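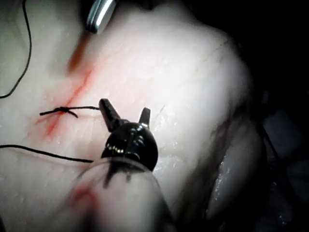 *Abb. 4: Geöffneter Greifer neben einem Knoten aus schwarzem Faden.*

## 2 Beschaffung und Budget vor der Aufstellung

Stand: 19.1.23. Gilt für den Nahtplatz Castska mit zwei Instrumentenarmen. Der Platz in Hundholm wurde nach der Vorgängerfassung dieses Abschnitts bestellt, die Abweichungen sind eingearbeitet.

Lesen Sie diesen Abschnitt vor der Angebotsanfrage. Die Prospekte der Anbieter rechnen mit dem Grundgerät. Was danach kommt, steht dort in Fußnoten oder gar nicht.

### 2.1 Bedarf festlegen

1. Schreiben Sie auf, welche Übungen tatsächlich laufen sollen. »Robotische Chirurgie« ist keine Übung. »Einzelknopfnaht, Knoten mit beiden Instrumenten« ist eine.
2. Legen Sie fest, wie viele Personen pro Woche am Platz arbeiten. Setzen Sie höchstens 5 an, solange keine eigene Aufsicht eingeplant ist.
3. Rechnen Sie je Person 3 Termine, bevor Sie über Zubehör für Fortgeschrittene nachdenken.
4. Prüfen Sie, ob ein konventioneller Nahttrainer für einen Teil der Übungen reicht. In Hundholm reichte er für fast 20 Prozent des Kursplans, und diese Stunden waren am Roboter trotzdem mitbezahlt.

**Hinweis:** Auslastungskurven aus Verkaufsunterlagen übernehmen Sie bitte nicht. Uns wurde bisher keine vorgelegt, bei der Ferien, Umbauzeiten und Störungen abgezogen waren.

### 2.2 Angebote einholen

1. Fordern Sie Grundgerät, Instrumente, Nahtmaterial, Übungsgewebe und Wartung als getrennte Posten an. Mancuso liefert auf Nachfrage eine solche Aufstellung, Pramine zunächst nur einen Paketpreis.
2. Lassen Sie sich die zulässige Zahl der Einsätze je Instrument schriftlich geben. Fragen Sie, was als Einsatz zählt: der Kurstag, das Ankoppeln oder die Übung.
3. Klären Sie, ob Greifer und Nadelhalter anderer Hersteller freigegeben sind. »Grundsätzlich kompatibel« ist keine Freigabe.
4. Verlangen Sie eine Vorführung mit Nadel und Faden an einem Schnitt. Das Umsetzen von Ringen und Würfeln sagt über die Naht wenig aus.
5. Rechnen Sie die Kosten auf 5 Jahre, einschließlich Wartung ab dem ersten Tag nach Ablauf der Gewährleistung.

> **Achtung:** Unterschreiben Sie keinen Vertrag, in dem sich Instrumentenkontingente automatisch verlängern. Die Kündigungsfrist liegt gern im März, wenn der Haushalt für das laufende Jahr schon verteilt ist.

### 2.3 Verbrauch ansetzen

Nadeln, Faden und Übungsgewebe gehören in das laufende Budget und nicht in die Investition. Bei der Vorführung nach 2.2 notieren Sie, wie viel Material eine Person für eine vollständige Übung benötigt, die misslungenen Versuche eingeschlossen. Die Zahl, die der Vorführende erreicht, ist für Anfänger unbrauchbar.

*Abb. 5: Gebogene Nadel am Schnittrand, zwei Instrumente über der Übungsunterlage.*

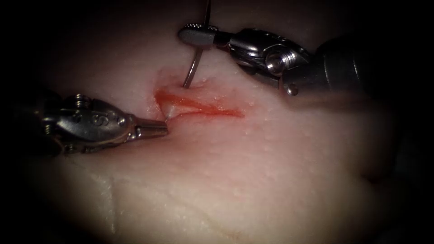
Hundholm wendet ein, der Ansatz sei immer noch zu niedrig: Man habe das Gewebe nach Kursteilnehmern bestellt, verbraucht werde es aber nach Schnitten, und die Nachlieferung habe den Kursplan zweimal verschoben.

Der Einwand ist berechtigt. Gehen Sie daher so vor:

1. Setzen Sie den Gewebeverbrauch je Schnitt an und vermerken Sie die Lieferzeit neben dem Preis.
2. Bestellen Sie die erste Menge zusammen mit dem Gerät, jedoch auf eigener Rechnung.
3. Vergleichen Sie nach dem ersten Kurs Ansatz und Verbrauch, bevor Sie einen Rahmenvertrag schließen.

**Hinweis:** Mengenrabatte auf Übungsgewebe lohnen nur innerhalb der Haltbarkeit. Pramine nennt sie erst auf dem Lieferschein.

Weiter mit Abschnitt 3, Stellfläche und Anschlüsse.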